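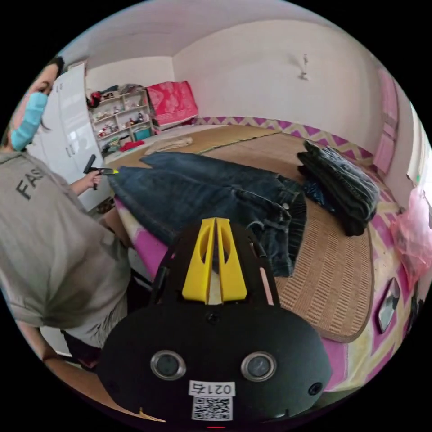 Guest Room Safety Checklist, With Comments

Misley House, upstairs rooms
December 2018

Print this page | E-mail this page
4 comments | 281 shares

We go through the upstairs rooms twice a year, once before the holidays and again in March, and each time I tell myself the notes will be shorter. They never are, I'm afraid! Several of you have asked for a copy to use in your own homes and small inns, so I've left my comments in as I wrote them, grumbles and all. Take whatever is useful and skip the rest.

DOORS AND WAY OUT

[x] Door opens fully and latches without a shove
Comment: The door to the back room (the one we all still call the Mladenović room, after the family who had the house before us) was sticking again at the top corner. I planed off a sliver and rubbed the edge with a candle stub. It closes nicely now, though I expect it will swell again when the damp weather comes.

[x] Key turns from the inside with one hand

[ ] Exit map on back of door, current
Comment: The maps still show the old side stairs, which were closed up when the pantry was made bigger. New ones are drawn and waiting to be printed. Until they're up, please walk every guest to the front stairs when you show them the room, even the ones who have been coming for years and wave you off.

[x] Hall clear from wall to wall
Comment: I moved the blanket chest one more time. It is a lovely chest and it does not belong in the hall.

SMOKE AND CARBON MONOXIDE ALARMS

[x] Test button pressed, alarm heard downstairs with the kitchen radio on
Comment: All 8 sounded. The one by the linen closet is fainter than its neighbors, so I put in a fresh battery and it perked up a little. I would still like it replaced before March, and I've written that on the kitchen calendar where we can't miss it.

[x] Date on the back of each alarm checked
Comment: You do have to twist them off the ceiling to read it, and bring a flashlight, as the print is tiny.

BEDS AND BEDDING

[x] Frame bolts tight, no wobble
[x] Slats all in place, none cracked
Comment: One slat in the corner room had a split starting near the knot. I swapped it for a spare from the cellar and sawed the old one up for kindling.

[x] Headboard fixed to wall or frame
[x] Mattress seams looked over on all sides, including underneath
Comment: Slow work, and hard on the back, but please don't skip the underneath. Run an old plastic card along the piping and see what it brings up. Only lint this time, I'm happy to say.

[ ] Electric blankets checked for worn cord
Comment: Two are fine. The third has a stiff spot close to the plug and I've taken it out of use. Please don't rescue it from the box in the cellar, however cold the night.

WINDOWS

[x] Sash stays up by itself
[x] Locks meet properly
[ ] Blind cords tied up high
Comment: We have cleats for the front rooms, and they make a neat job of it. The back rooms still have long loops hanging down, so any family with little ones goes in the front until I've had a free afternoon with the drill.

HEATERS, LAMPS AND OUTLETS

[x] Three feet clear around each heater
[x] No scorch marks or loose faces on outlets
Comment: The Landanis panel heater in the corner room clicks as it warms up. It has always done this and the electrician was content with it, but guests do ask, so I've put a friendly note on the dresser.

[x] Lamp cords not under rugs
Comment: I found one under the oval rug, and I suspect I put it there myself when we rearranged last summer.

[x] Bulbs no stronger than the lamp label allows

BATHROOM

[x] Grab bar takes a good firm pull
[x] Mat grips the tub
[ ] Hot water checked at the tap
Comment: I began on this one and the phone rang, and by the time I'd come back upstairs somebody was in the shower. To be done with the thermometer, first thing in the morning before anyone is up.

STILL TO DO

Print and hang exit maps. Cleats for the back rooms. Test the hot water. Order one alarm. The repair bill for the Cillus Lane side of the roof came to $1,904, so the new hall carpet will have to wait until spring, and in the meantime I've tacked the lifted corner down flat.

Keep a signed copy in the kitchen drawer with the flashlight, and put the pencil back when you've finished with it, please.

Print this page | E-mail this page | Share (281)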